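**Hollis kitchen trial – notes, May**

Started 3:00, Naima El Sherbiny taking minutes. Two people from Brerex on the phone, line bad.

1. Chores list. Still the question of what a machine can do in a normal kitchen without somebody standing over it. Naima – wiping and carrying, maybe. Sorting chopsticks and getting them in a holder, not yet. Thin sticks, soft cloth, everything rolls. 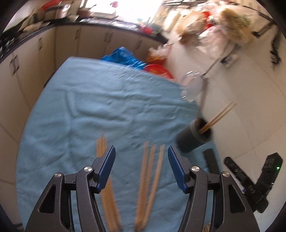
Brerex side disagreed, said grip is fine and the trouble is picking one stick out of a bunch. Long back and forth. Agreed to log single picks and bundles seperately. Target stays at 75 percent before anyone says "works" to Drirkia.

2. Data. 543 tries logged, want 3,000. Naima to ask Zosetti for more kitchen time.

3. Shop floor. Shelf restocking pushed to next meeting, no one had read teh draft.

Actions: Naima – Zosetti, new log sheet. Brerex – send pad costs.

Closed 3:50.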